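Mullance: headlines labeled as fact or opinion

README, version 2
Last updated Monday, February 12, 2018

Mullance is a small set of newspaper headlines and opening sentences, each one marked by several readers as "statement of fact," "statement of opinion," or "can't tell." We built it for a media literacy class and had so much fun with it that we decided to clean it up and share it!

What's in the folder

statements.csv has one row per statement, with an ID, the text, the section of the paper it ran in, and the month it was printed.
labels.csv has one row per reader per statement. Join it to the first file on the ID column.
readers.csv has age group and how often the person reads the news (no names, no emails).
notes.txt is a grab bag of comments readers typed in while labeling. Please look at this one, it's a treat.

How the labels were made

Every statement was seen by 11 readers, working alone in Entili, our labeling page. Order was shuffled for each person. A fact here means something that could be checked, even if the check would show it's wrong. Plenty of readers struggled with that at first (so did we), and version 2 adds 19 practice statements at the start. Those are left out of labels.csv.

We kept every single vote instead of boiling them down to a majority. The splits are the best part! Statements from the business pages pull people in all directions, especially anything with "largest" or "growing" in it. 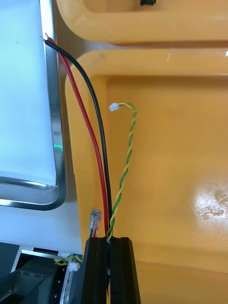 Photo: Chelsea Hulme

Known problems

21 statements from July have a blank section field. Derek Stockdale is going back through the print copies and will fill in what he can.
Curly quotes come out garbled in older spreadsheet programs. Open the files as UTF-8.
Sports is thin. If you have good sports headlines, send them our way!

Loading it

With the Cesent package installed, type cesent load mullance from the folder above this one. Plain CSV readers work fine too.

Use

Free for teaching and research. Please mention Mullance and the version number in anything you publish, and write to Chelsea Hulme with corrections.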